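Visit to the Kazemi robot lab, Hillatow
Posted November 28, 2021

The Morncombe automation group took 7 members to Hillatow this month to see the Kazemi lab. We had asked to hear about the accident they had in May, and most of the afternoon went to that. The regular tour was short. We saw the machine shop, the parts store and the room with the real arms, and then we went upstairs to where the simulation work is done.

Kazemi is working on picking up household objects and putting them down again without knocking over whatever is nearby. Most of it is tried in software first. The staff build a room, put a counter in it, set out objects and let the simulated arm make its attempts. Motion planning is done by their own program, Goravitz, and the same program drives the real arms downstairs. That last point matters for what follows.

In May one of the real arms was reaching for a large vase on a test bench. The fingers were going where they should, but one of the black links behind them hit the edge of a steel shelf. The arm kept pushing for 2 seconds before it stopped. The finger mount cracked, the shelf was bent, and the vase broke on the floor. A technician was standing outside the marked line and was not hurt. The line had been painted only the month before.

The engineers first suspected the arm. They checked the joint sensors and the stop circuit and found nothing wrong with either. They then went back to the simulator and set up the same kind of reach, with a wide object and the gripper coming in low.

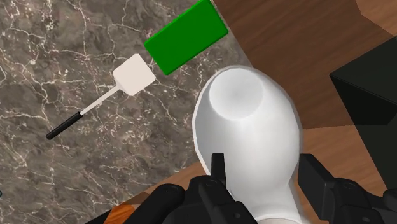
Simulated gripper and white vessel, viewed from above.

With a wide object the fingers have to open far apart, and the links behind them swing outward as they do. Goravitz is supposed to keep a safety margin around every moving part. An update had changed how the gripper was loaded, and from then on the margin was applied to the fingertips and the arm but left off the links. On a narrow object it made little difference.

The simulator had not reported anything. It used the same gripper file as the planner, so it had the same hole in it. A link could pass through a shelf in software and the run would still be marked as good. Our host was frank about this and said the shared file had been seen as a plus, as there was only one thing to keep up to date.

They replayed 1,943 stored runs with the margin put back. In 732 of them a link came closer to something than the rules allow. Most of these were near passes and would have done no damage. We asked how many would have been real hits and were told that the review of those was still going on.

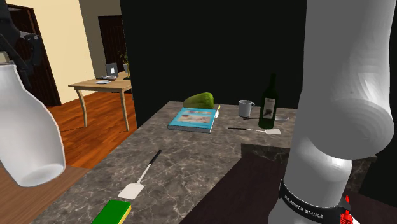
Several changes have been made. The simulator now has its own gripper file, kept by a different person from the one who keeps the planner's. Any update to Goravitz has to be run against a set of crowded counters before it goes downstairs, with tall and short items close together and thin things lying flat. The force limit on the real arms has been lowered, so an arm that meets something solid should stop much sooner than it did in May. The painted line has been moved back and there is now a low rail along it.

One of our group asked why the arm had needed 2 seconds to stop. The limit had been raised earlier for a job with heavier objects and was never set back. It is now printed on the start screen, and the operator has to confirm it before each session.

We then watched a real arm make three slow picks with a plastic jug. It stopped once on its own, and the operator reset it and carried on. The cracked finger mount is kept on a windowsill in the control room and we were allowed to handle it. The crack runs from the bolt hole to the outer edge.

Parking at Hillatow is limited and the side gate is locked at five. Members who want to join a second visit should put their names on the list at the Morncombe meeting room. Closed shoes are required downstairs.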